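Search this site Enter keywords Go

Home Features Departments Back Issues Subscribe

The Quiet Pleasure of a Good Knot

I have sewn on buttons, patched a tent and once, badly, trussed a turkey. So I thought I had a fair idea of what thread does. Then I spent a day in the suturing room at Abernathy, where people practice closing wounds on pads of make-believe tissue, and by lunch I had learned that I knew next to nothing about thread. What a wonderful thing to find out at my age!

The room is on the second floor, past the vending machines. It has dimmed lights, a sink, a long shelf of practice pads and a cabinet of sutures sorted by size, with labels so small that everybody leans in to read them. The sizing runs backward to what you'd expect. A 2-0 is thicker than a 4-0, and the more zeros you see, the finer the strand gets, down to stuff you could lose on your own sleeve. I spent a happy quarter of an hour just pulling out drawers.

Graciela Daza runs the course. She starts everyone with the needle, and she starts with how you hold it. A suture needle is curved, and the curve decides everything. You grip it partway back from the point, well clear of the end where the thread is attached, and then you bring the point to the surface as close to straight down as you can manage. After that you turn your wrist and let the needle follow its own arc. If you push it like a sewing needle it bends, or it tears a little trench in the pad, and Graciela will make you look at your trench for a while before she lets you go on.

 One jaw steadies the lip of the cut and the other brings the needle. I kept wanting a third hand. The loops of thread seem to have opinions of their own, arching up over the work and coming down wherever they please, and a big part of the skill is knowing which loop you can ignore.

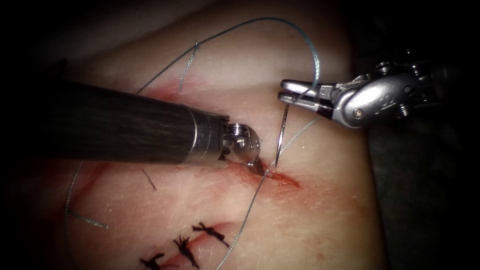 Leave the long tail alone, Dexter Bellamy told me, and it will mostly leave you alone; the trouble starts when you chase it. He said he had wasted his first month chasing it, and that his knots got better the week he started watching only the needle and the edge of the wound.

I wrote that down, and then of course I chased the tail all afternoon.

Spacing is the next thing. Three tied knots sitting along a closed stretch of wound look simple until you try to place a fourth at the same distance from the third, with the same bite of tissue on both sides. If one bite is deeper than the other, the edges meet like a badly buttoned shirt. If you pull too hard the surface puckers. If you don't pull hard enough there's a gap, and you can slide a fingernail into it, which Graciela does, smiling. She likes the edges just touching, maybe turned up the tiniest bit, and she can tell from across the room when somebody has strangled one.

And the thread itself! There are two big families. Monofilament is a single smooth strand, like fishing line. It slips through the material with hardly any drag, but it remembers the shape of the packet it came in and will spring back into coils given half a chance. Knots in it need extra throws to stay put. Braided thread is made of many little strands twined together. It lies down nicely, it bends where you ask, and a knot in it grips. The price is drag, and you can feel the braid rasp a bit if you try it with your bare fingers on a scrap. Everyone in the room had a favorite and would defend it over coffee. Dexter is a braid man. I ended up one too, mainly for the knots.

The pads deserve a paragraph. The ones on the shelf come from two makers, Clornard and Grimarier, and people are as loyal to them as they are to running shoes. Clornard pads are softer and forgive a clumsy pull. Grimarier pads fight back, and they keep every mistake. Graciela buys both and hands you the hard one as soon as you look comfortable. A used pad is turned over and used again until there's no clean ground left, and the worn ones go in a bin that I was delighted to be allowed to dig through. One had 127 stitches in it by the tag on the back, beginner's work at one end and really lovely work at the other. You could read the whole course in it, left to right. 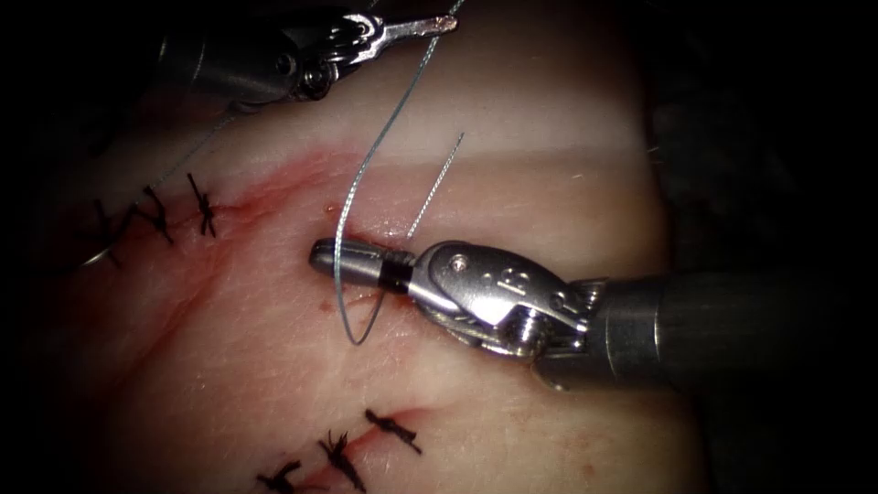 122

Knot tying came after lunch, and I'd go back for that part alone. You lay the thread around the closed jaws to make a loop, you reach through for the short end, and you draw it down flat. That's one throw. The second goes the opposite way so the knot sits square. Go the same way twice and you get a granny, same as with your shoes, and it creeps. The short end is the thing to look after. Keep it short and standing up where you can grab it, because a long floppy one hides under the loop, and a very short one pops out the moment you pull and you start over. I started over more than 4 times before I had one that held.

Graciela tested it with a tug and said "fine," and I have rarely been so pleased with a word.

The course runs again in September, mornings only. The Brikalano room downstairs has the same pads and better coffee, and a sign-up sheet is taped to the door. Bring reading glasses for the suture drawers and wear sleeves that stay up.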